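Can It Clear the Table Yet? Notes from the Chores Group

From the November newsletter of the Hekamville Workshop Network

At the last meeting several members asked me the same question, in different words. Mr. Juntunen asked it the shortest: "When can I buy one?" He runs the laundry and the small kitchen behind it on the harbor side, and he has two people fewer than he had in spring. I promised to write down what I know, and what I don't know, because I spend part of my week with the team at Teloren, where they try to teach a two-armed robot to do simple work in rooms made for people.

My short answer to Mr. Juntunen is no, you can't buy one that will do what you want. The longer answer needs more space and I hope you will have patience with it.

The list

We began with a list of chores. Members sent us 124 suggestions, many of them the same one. Folding towels came most often. After it came loading the dishwasher, wiping tables, bringing things from the shelf to the bench, and sorting screws, which I didn't expect from so many people. One member wrote only "the stairs" and we could not find out what she meant. Is it washing the stairs, or carrying something up?

From these we made 16 chores that can be described well enough to try. "Tidy the kitchen" isn't a chore in this sense. A machine needs to know when it is finished, and two people in the same family will not agree about when a kitchen is tidy. "Move every cup from the table to the tray" is better. Still, you have to say what a cup is. Is a measuring jug a cup? Is a yogurt pot that somebody drinks from a cup? We had a long discussion about this and I will not repeat it.

Most of the trying happens in simulation first. The rooms are drawn by a computer, the robot also, and the software that moves the arms gets only what the drawn cameras would see. A mistake costs nothing there. The drawing is a bit rough, as you will notice, with round things made from flat pieces, and for this purpose it is good enough. When the gripper comes near to an object its camera sees mostly that object and its own metal parts, and very little of the room.

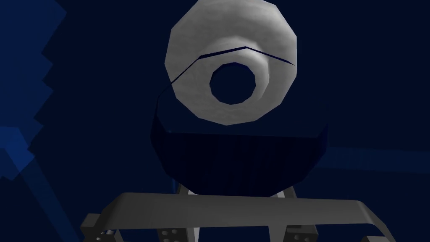
What goes well

Picking up one solid thing that stands alone goes well. I would have called this easy before I came to Teloren, and now I have more respect for it. The hand must come from a side where there is space, open wide enough, close without pushing the thing away, and lift. With boxes, cans and blocks the software has become reliable, and the team doesn't show these to visitors anymore.

Putting the thing down in a wide place goes well too. A tray, an open shelf, the middle of a table. Opening a drawer with a long straight handle is now in the same group, if the drawer doesn't stick.

For a shop floor this is not nothing. If you have one kind of part that comes always in the same position and must go always to the same place, then a machine can do it today, and could do it many years ago, with an ordinary arm bolted to a bench and no clever software at all. I always say this to members with a workshop, and they are a bit disappointed, because they had hoped to hear about the new kind. But please look at the old kind first. Plustetti, the small firm by the rail yard that makes window hinges, has had an arm of this type at the end of its line for a long time, and it lifts hinges into cartons through the whole shift.

What doesn't go well

Round and hollow things are harder than I believed. A bowl is wider than two short fingers can open, so it must be held by the rim, and then it turns in the grip. A roll of tape lying flat can be held from outside or from the hole, and the software sometimes changes its opinion in the middle of the movement. When the fingers come close, the arm hides the thing from the camera on the head, and the camera at the wrist sees so much of it that the edges are lost. The person who teaches must decide which camera the robot should trust at which distance. A child doesn't have to be told this.

Soft things are the worst. Towels, plastic bags, cables, a wet cloth. A towel has no fixed shape, so "where is the corner" is a new question each time. Mr. Juntunen will be sad to read it, as towels are his whole business. In simulation the cloth is also difficult to draw correctly, which means that practice there helps less than with a box.

And then there is the room itself. Carmela Valentini leads the tests at Teloren and she has a rule that every chore must be tried in a room the software never met before. She changes the floor, the walls, the height of the table, where the shelf stands. Often the robot knows the chore and fails because of the room. It drives too close to a wall and then can't turn its elbow. It takes a pattern in the tiles for the edge of something. It stops with both hands open and waits.

I sat with her one afternoon and we went through the recordings from the head camera, in which the robot sees its own body at the bottom and its two hands before it, and everything else leans and stretches depending on how it holds its head. A person needs some minutes to get used to this view. After an hour I could read it quite well, and I had a stiff neck.
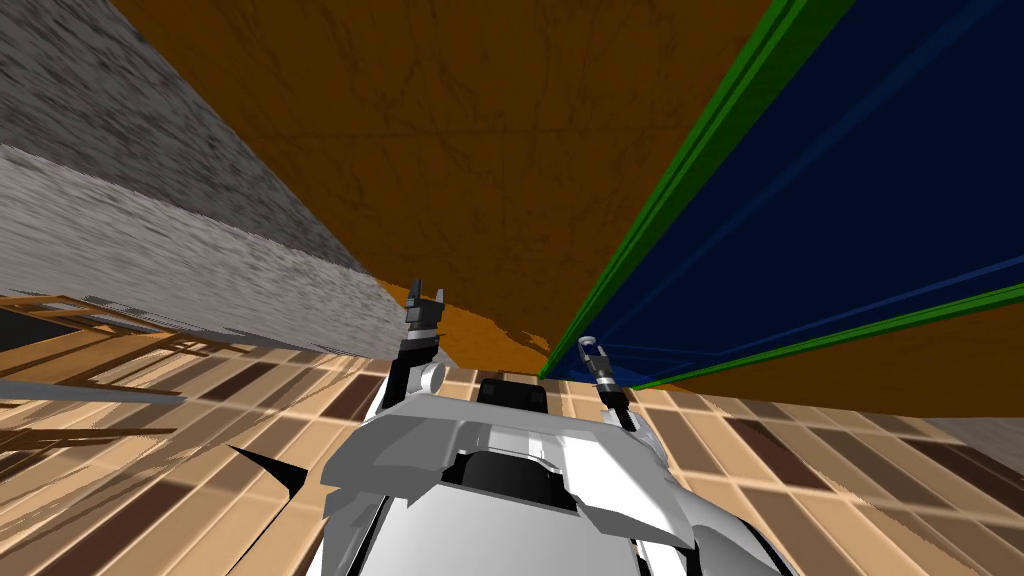
In such a recording, she told me, she looks first at the hands and after that at what the hands could reach from there. Very often the answer is "nothing," and then the fault was made much earlier, when the robot chose where to park itself. She has a column in her notes only for this. "People want to see the fingers," she said, "and I spend my life on the wheels."

I found this useful also for thinking about our own rooms. In most kitchens of our members there isn't space for a body with two arms to stand and turn. Mine has a gap between the stove and the refrigerator where I go sideways. If a machine ever comes to work there, I will have to move the refrigerator, and to do that I need a plumber, because of the water line.

About the numbers

The team has now finished 3034 simulated runs over the whole list. I asked for a single score that I could print in this newsletter and Carmela refused, quite politely. A run of "box to tray" and a run of "fold the towel" can't be added together, she says, and an average would please the people who like robots and tell the others nothing. I accept this. What I can report is that the simple chores with solid things pass her rule of the new room more often than they fail, and no soft chore passes it regularly.

Speed is a separate matter. Even where the robot succeeds, it is slow. A person clears a small table while speaking on the telephone. The robot looks, moves a little, looks again. On a shop floor you would lose your patience before the first coffee, unless the work can be done at night when no one is waiting for it. Night work is in my opinion the first place where we will see such machines at our members, for bringing and putting away, and it needs somebody in the morning who checks.

What I would do now

If you have a workshop and one boring movement that never changes, ask for a price for an ordinary arm. Bring the part with you when you ask, and a drawing of the bench. I can give you names.

If you have a kitchen, a laundry or a home, wait. Keep your money for the machines that do one thing well. A good dishwasher is a robot that we stopped calling so. If somebody offers you a household robot with arms, ask to see it in a room you choose, with your own dishes, and ask whether a person is steering it from another place. It isn't a rude question. Much of what is shown in films is steered by a person, and the serious companies will tell you so when you ask.

The chores group meets again at 6:30 in the evening in the small hall, first week of the month as usual. We need help with the list, especially from those who work with their hands on soft materials, sewing, bread, upholstery. Please write the chore as you would explain it to a new colleague on the first morning, with the point where you would say "good, finished." Half a page is enough. And to the member who wrote "the stairs," please call me.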